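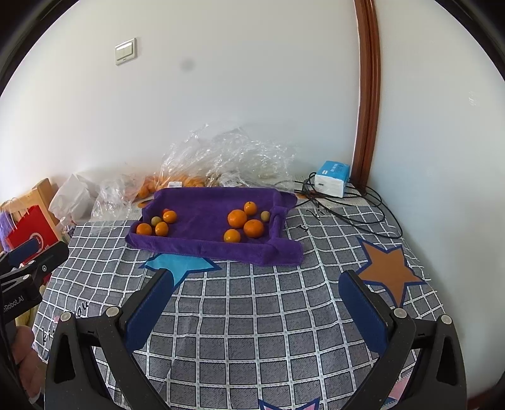
Two Grips, One Tray of Fruit

The trouble with comparing handheld grippers is that the person holding them gets better. By the second afternoon at Ponitz, a small manipulation lab in Olham, Fidel Mansilla could close either pair of jaws on a mandarin without thinking about it, and the trigger times had dropped for both. He threw out the first morning's numbers and started over.

Mansilla was comparing two sets of finger pads on the same linkage. The first, from Carrasco, is a firm pad that holds its shape under load. The second, from Firkar, is softer and wraps farther around a curved surface before it stops giving. Both bolt to the same fingers, and a pad change takes 7 minutes with a hex key. The wide-angle camera stays put during the swap, so its calibration carries over from one set to the next.

The task is sorting fruit between two ends of a towel-lined tray. Mansilla likes fruit because it rolls. A block stays where a bad grasp leaves it, but an orange squeezed above its widest point slides down out of the jaws, and one squeezed below it pops up. Small fruit is harder again. It settles between the large pieces and leaves little clearance for a finger on either side.
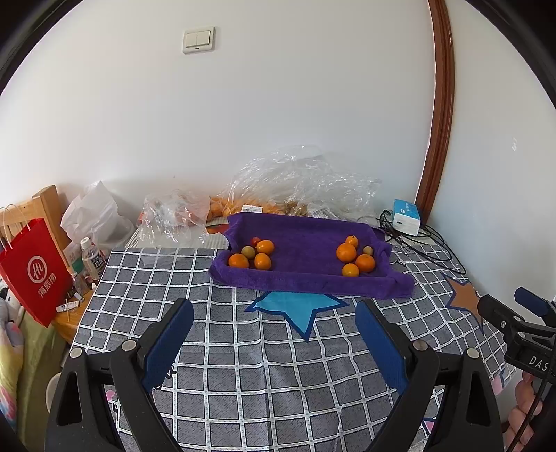 The tray seen from the gripper camera, with five pieces of fruit at each end and the jaws open.

Ponitz logged 3,560 grasps in May, split evenly between the pads. On large oranges the two were hard to tell apart. On small fruit the softer pad needed fewer second attempts, mostly on pieces resting against the folded rim, where the towel gave way and let the finger tip slide under. The firm pad did better at release. It let go cleanly, while the soft one sometimes dragged the fruit a short distance as the jaws opened.

Wear was less even. The firm pads looked the same at the end of the month as at the start. The soft ones began to round off at the tips after 2,000 cycles, and Mansilla now changes them before that point.

Hok-lam Lai, who processes the recordings, had a different complaint. Clear plastic throws bright glints into a fisheye view, and her tracker kept locking onto them when the hand moved quickly. She lowered the exposure and masked the image outside the table. Tracking loss fell enough that she left the background alone.

For now the lab runs firm pads on large fruit and soft pads on everything else. Lai wants a single pad with a stiff base and a soft tip, so that one calibration file covers the whole set. Mansilla has a first version on the printer and expects the tip to come loose.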